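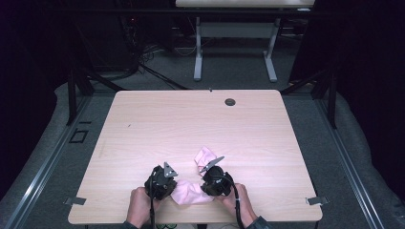 Folding and cloths: your questions

Zukach Laundry Share, Hurkdale. Updated Tuesday, February 2, 2021

Which cloths can I bring?
Tea towels, dusters, napkins, flannels, small hand towels. No bedding please, the table won't take it. No rugs. Someone tried.

Mine come out of the bag in a twisted bundle. Problem?
No. Most do. Find a corner, lift it, let the rest hang down, then look for the next corner along the same edge. Don't tug from the middle, you just get a tighter knot.

The pink ones, do they go in with the whites?
Not for the first few washes. After that up to you. We keep pale pink with the creams and had no trouble so far.

How do you want them folded?
In half, long edges together, then in half again, then thirds. Napkins just in quarters. Smooth it flat with your hand between folds. If the edges don't meet, open it out and start over, quicker than fiddling with it.

Do they need ironing?
Dusters no. Napkins yes if they're going to the Burunberg lunches, otherwise fold while still a bit warm and leave under something heavy.

Can I fold on the floor?
Rather you didn't. Tables only. Wipe the top first, there's usualy fluff.

How many in a bundle?
5 of the same kind, tied once round. Odd ones go on top of the pile, not inside.

Where do the bundles go?
Shelf 4, left end. Napkins have there own box marked Ostrowski (old name, same box).

What if a cloth is stained?
Put it aside, don't fold. Soak overnight in cold water with a bit of soap. Still there after two washes, it becomes a duster. Holes, same thing.

I folded mine and they came back different?
Could be a mix up with someone elses bag. Write your bag number on the label in pen that won't run. Last July we had 61 cloths with no label at all and most are still in the lost box. Have a look.

Who do I ask?
Zoila Usuga, desk, mornings. Or leave a note with your bag number. Ext 854.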